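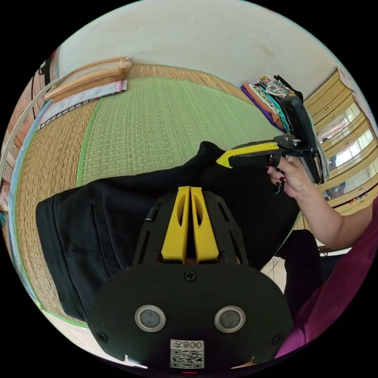
Laundry > Colour care > Washing black clothes

How to stop black clothes going grey

Most advice on this subject is older than the detergents it talks about. Salt in the wash, vinegar in the rinse, black coffee in the drum - I have tried the lot over the years, and I would put very little money on any of them. Salt can help fix certain dyes while the cloth is being dyed in the factory. Throwing a handful at a finished shirt is another matter.

A good deal of what people call fading is fluff and worn fibre. Hold the cloth up to a window before you blame the dye. If the grey sits on top and comes away with a bit of sticky tape, you have a lint problem and can fix it this afternoon. If the seams and cuffs are paler than the rest, the surface has been rubbed, and no bottle will put it back.

What I do now

1. Wash less. A coat or a loose overshirt worn over something else can be hung by an open window overnight and worn again.

2. Turn everything inside out and do up the zips. Dull, I know, but the drum then rubs the side you don't see.

3. Keep towels out of the load. My neighbour Ilango Warrier swore his machine was ruining his trousers. He was washing them with two bath sheets.

4. Use a cool wash, 30 degrees at most, on a short cycle with a slow spin. Check the label first, as wool and silk want their own programme.

5. Use a liquid, and less of it than the cap suggests. Powder that hasn't dissolved leaves pale streaks which look very like fading. If you already have streaks, run a plain rinse before doing anything drastic.

6. Dry in the shade. I left a black cotton shirt on the line for most of August and the shoulders went brown.

About the special detergents

I used Ponix Dark for three months on one of a pair of matching T-shirts and ordinary colour liquid on the other. I couldn't tell them apart, and neither could Elango Iyengar, who dyes cloth for a living and looked at both in daylight. One pair of T-shirts proves very little, but I would want to see more before paying double. What you should avoid is anything with bleach or optical brighteners in it, and plenty of cheap colour liquids leave those out.

If it has already gone

Redyeing works on cotton, linen and viscose. It mostly doesn't on polyester, and the stitching is often polyester, so expect the seams to show up lighter. Weigh the garment dry, follow the packet for that weight, and keep stirring - patchy results usually come from a cramped pot. Wash it alone the first few times afterwards, whatever the packet says about being colourfast.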